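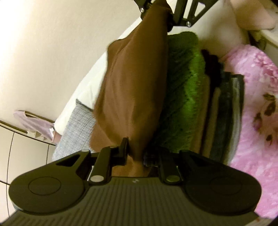 Brown garment held between the two grippers, hanging cloth test, 7th July

Getting the pinch right on a two-gripper handheld set

mpace_bench
Posting this because I finally got my pair gripping soft stuff the way I want and I'm really happy with it! These are the hand-held ones with the linkage fingers, two rounded housings either side of a ridged plate. I've logged 2,983 closes on the left unit and 1,486 on the right (the left does more of the holding), and the left had started letting thin cloth slide out of the tips.

What I did, in order:
Took the fingertip pads off both sides and cleaned them with a barely damp cloth. There was so much lint.
Checked the two big pivots at the bottom of the linkage. One was a quarter turn loose.
Put the pads back with the jaws closed on a strip of paper, then snugged the screws.
Ran 670 closes on a folded T-shirt before trusting it with anything stretchy.

The slip is gone. I'm still chasing a bit of play on the other unit, so ideas welcome.

rhodri_p
Nice work. I'd look at the pivots again after a few hundred more though. Mine (older Kadska pair) always settle after the first snug-up, and if you don't go back the fingers start meeting crooked and you blame the pads.

tinfoil_marisa
Disagree with the paper strip! Paper is way too thin if you mostly do clothes. I close on a doubled bit of jersey so the pads seat at the thickness they'll work at. Ilaria Santoro showed me that at the Dikstead meetup in June and I've never gone back.

mpace_bench
Ooh, I'll try it. My worry is that jersey squashes unevenly, so how do you know both pads are square?

tinfoil_marisa
Hold it up to a lamp with the jaws just about touching and look for a wedge of light. If there's a wedge, start over. It takes two minutes once you've done it a few times.

icarrier
Doing the light check with jersey in there seems odd to me. Jersey to seat, take it out, then the lamp?

tinfoil_marisa
Yes, sorry, take it out first. I type faster than I think.

mpace_bench
OK, pads reseated with jersey on both units. One more picture, with the cloth down on a fluffy blanket this time, which is a meaner test than hanging – the tips love to grab pile along with the garment.
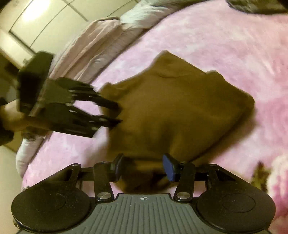

Same job on the blanket, brown cloth bunched between the blue pads

rhodri_p
That's a big bunch of cloth for one pinch. Are you going for a full grab or just an edge? If it's just an edge I'd come in flatter and open less. With a mouthful like that you can't tell if the pads are gripping or the cloth is just wedged in.

mpace_bench
Fair point. I was after a big hold, but you're right that it's a poor test of the pads. Edge pinches next.

icarrier
What are you using on the pivot screws? I put a tiny dot of Weltex thread lock on mine and they've stayed put for 397 closes so far.

rhodri_p
Please not on the pivots. It creeps into the joint and then you've got a stiff finger. A paint mark across the screw head does the job, you can see at a glance if it's moved.

icarrier
It's the low-strength one and I wipe off the extra. No stiffness yet, but I'll own up here if it happens.

mpace_bench
I'm going with paint for now, mostly because I already have a pot open. Will report back on the play in the right unit when I've had the linkage apart.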